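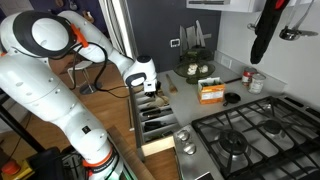

서랍 칸막이는 결국 물건을 더 사게 만드는 장치라고 발데마르 포그가 전시장 입구에서부터 말했다. 칸이 생기면 사람은 그 칸을 채우고 싶어 한다는 얘기였다. 나는 반쯤 흘려들었는데, 하투스 주방 공개일 행사를 두 시간 돌고 나오면서는 꽤 맞는 말 같았다.

2018년 3월 16일, 입장권은 없고 이름만 적으면 들어간다. 안내지에는 '정리가 요리를 바꾼다'고 적혀 있었다. 이런 문장을 보면 일단 의심부터 하는 편이다. 우리 집 서랍은 십 년째 뒤죽박죽이지만 된장찌개 맛은 그대로다.

제일 오래 본 것은 조리도구 서랍이다. 회색 칸이 가로 방향으로 나뉘어 있고, 머리가 둥근 밝은색 나무 도구가 한 칸, 검은색 도구가 그 옆 칸에 모여 있다. 색으로 나눈 건지 쓰임으로 나눈 건지 직원에게 물었더니 "둘 다 가능합니다"라는 답이 돌아왔다. 내 생각엔 색이다. 보기에는 좋다. 그런데 볶다가 급할 때 나는 검은 것을 찾지 않는다. 뒤집개를 찾는다. 검은 것끼리 한 칸에 겹쳐 두면 어차피 뒤적여야 하고, 그럴 거면 조리대 위에 통 하나 세워 두는 쪽이 빠르다.

나무 숟가락 하나는 서랍 바로 옆 조리대에 나와 있었다. 나는 이게 제일 현실적으로 보였다. 자주 쓰는 건 결국 밖에 나온다.

서랍 앞판의 길고 가는 금속 손잡이는 인정한다. 어디를 잡아도 열린다. 다만 우리 집처럼 통로가 좁으면 앞치마 끈이 걸릴 것 같은데, 이 질문에는 뚜렷한 대답을 못 들었다.

초록색 유리 2단 받침은 예쁘다. 아래 접시에 하얗고 둥근 뿌리채소 모양의 것이 두 무더기, 위에는 짙은 초록색 농산물. 그렇지만 매일 쓰는 재료를 조리대 안쪽까지 팔을 뻗어 집어야 하고, 유리라서 기름때가 금방 보일 것이다. 일주일만 쓰고 다시 보여 달라고 하고 싶었다. 벽에 세워 단 칼들도 비슷하다. 짙은 회색 벽 앞에서 칼날은 확실히 멋있지만 애들 있는 집이라면 높이부터 따져야 한다.

가격표는 안쪽 방에 따로 있었다. 칸막이 묶음 하나에 대략 872크로네, 배송은 별도. 옆 부스 사르넬에서는 칸 네 개짜리를 더 싸게 팔고 있었는데 우리 집 서랍 깊이와 안 맞아서 비교가 안 됐다. 12월에 새 규격이 나온다고는 한다.

발데마르는 그렇게 말해 놓고 나무 주걱을 두 개 샀다. 나는 안내지만 들고 나왔다. 갈 사람은 서랍 안쪽 치수를 밀리미터까지 재서 가져가는 게 좋다. 폭만 알고 갔다가 깊이를 묻는 말에 아무 대답도 못 했다.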